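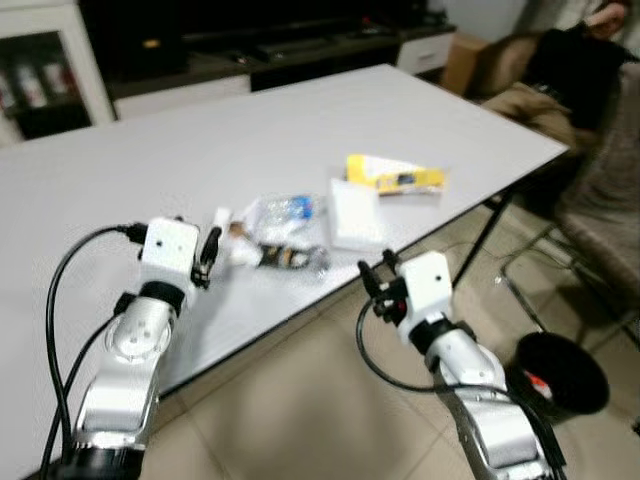 Leveo Agent Desk - Booking and Training Platform for Travel Agencies

Home > Products > Agency Tools > Leveo Agent Desk

Version 8, updated May 2019

One login for bookings, client files and supplier training. Built by Clarkix for small and mid-size travel agencies. Works for storefront offices and for home-based agents under a host.

What you get

Client profiles with passport expiry, seat preference, loyalty numbers, past trips. Notes field is searchable now (finally).
Quote builder. Drop in air, hotel, transfers, tours. Send as a link or a PDF with your own logo.
Commission tracker. Shows what is owed, what is late, who to chase. Splits between agents can be set by booking or by supplier.
Group module for up to 500 travelers on one file. Rooming lists, deposits, name changes, dietary notes. Export to spreadsheet.
Training library. Supplier and destination courses, short quiz at the end, certificate goes on the agent's profile.

New in version 8

Cruise cabins can be held from inside the quote screen.
Final payment reminders go to the client and the agent both. Turn either one off under Settings > Alerts.
Faster calendar. The old one choked on large groups, we know.
Primmont rail passes added to the supplier list. Commission is set by Primmont and shows on the booking line before you confirm.
Lehner river cruise courses now in the training library, 9 lessons, take them in any order. Previous Lehner certificates carry over if the email adress matches.

Plans

Solo - one agent, quotes, client files, training. No group module.
Office - up to 8 agents, everything in Solo plus groups, commission splits and shared calendar.
Host - for host agencies with independent contractors. Separate logins, separate client lists, one commission report. Call for pricing.

All plans are month to month. Extra agents can be added to Office at any time, billed from the day you add them.

Setup

Import clients from a spreadsheet or from your old system. Template is in the Help tab. Check date formats before you upload - day and month get swapped more than anything else we see. Most offices are up and running in 2 days. Large imports take longer, send us the file first and we'll look it over.

Requirements

Current version of any major browser. Nothing to install. Tablet is fine for quotes and client files, group module needs a full size screen. Printer only if your clients still want paper.

Good to know

Leveo Agent Desk is not a GDS and does not replace one. Air can be typed in or pasted from your GDS screen, and the quote builder will clean up the formatting.
Card numbers are not stored in client notes. Please dont put them there.
Upgrades from version 7 are free on every plan. Saved quotes move over, custom email templates have to be re-saved once.

Support

Chat and phone during office hours, email any time. Have your agency ID ready, it's at the bottom of the Settings page.

Request a demo | Compare plans | Download the import template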